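How to Set Up a Strip Line for Steel Channel Without Losing the First Coil

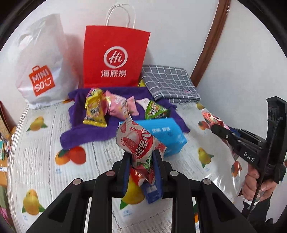
A red-and-white snack packet held over a fruit-print sheet.

Posted 7/13/22 in Workshop Guides

Every roll forming line arrives with a manual, and every manual assumes the floor is flat, the coil is straight and the operator slept well. We have installed enough of them at Datow to know better. What follows is how we set up a small line for plain steel channel, the sort used for shelving uprights and cable trays. If your machine came from Zarkell or Kuzmenko, the layout will be familiar. If it came from an auction, read the section on shafts twice.

Before you start

You need the tooling drawings, a long straight edge, feeler gauges, a torque wrench and a dial gauge that has not been dropped. You also need the coil certificate. People frame it, file it or use it as a coaster, but it tells you the yield strength, and the yield strength decides how much the channel will spring open once it leaves the last stand.

Isolate the machine and lock it off. Keep the key in your own pocket, even if the person offering to look after it seems very nice.

Step 1: Level the bed

Start at the entry end. Put the level across the bed first, then along it, and adjust the feet at each station as you go. When you reach the far end, go back and check the first station, which will have moved. Repeat until it stops sulking. Tighten the lock nuts and check once more, as lock nuts have opinions too.

Step 2: Check the shafts

With the rolls off, check that top and bottom shafts are parallel at every stand. Then check the shoulders. All the bottom shaft shoulders should sit on one line from entry to exit. A stand that is out will steer the strip sideways, and you will spend the afternoon blaming the decoiler, which is innocent.

On older Flemen stands the shims sit behind the bearing block, where they collect grease and swarf. Clean them and put them back in the same place. Bearings with play in them get changed now. They will not improve with use.

Step 3: Fit the rolls

Lay the rolls out in pass order on a clean bench and match the stamped numbers to the drawing. Wipe every bore and spacer. Fit the bottom rolls, then the top ones, and nip up the end nuts by hand before you use the wrench.

If a roll will not slide on, take it off and find the burr. The mallet stays in the drawer.

Step 4: Set the gaps

Measure the strip itself, in several places, and use that figure. The thickness on the order form is more of an ambition. Set each gap with feeler gauges on both sides of the roll. For the first 2 stands you want enough grip to pull the strip in and no more. Squeezing harder will make the edges wavy, and tightening the later stands to cure the waves will make them wavier.

Step 5: Thread the strip

Cut the leading corners of the strip at a slight angle. Set the entry guides so that the strip passes freely with no wandering. Then jog it through one stand at a time, stopping after each to look at the edges. Put a drop of lubricant on the rolls if your finish needs it. A drop is smaller than you think, and so is the drain.

Step 6: Run a test piece

Jog out 3 metres and cut it. Lay it on the bench and check:

Bow: the ends lift, or the middle does. Adjust the straightener up or down.
Camber: it curves left or right. Check the entry guides before touching the straightener.
Twist: it rocks like a café table. Look for uneven gaps on one side of a stand.
Flare: the cut ends open out. A little is normal; a lot means the last passes are working too hard.

Change one thing, run another piece, write down what you did. Changing 2 things at once is quicker right up to the moment when you have to undo one of them.

Step 7: Bring it up to speed

Once you have a good piece, run slowly for 40 lengths and measure at intervals. Watch the cut-off as well as the profile. A length that drifts usually points to a slipping encoder wheel, so clean it and check its spring before you go poking about in the controller.

Record the final gap settings, straightener position and coil number on one sheet and tape it inside the cabinet door. By August you will have forgotten all of it, and the next coil will be slightly thicker.

Related guides: Choosing a decoiler / Regrinding cut-off blades / Storing spare rolls without rust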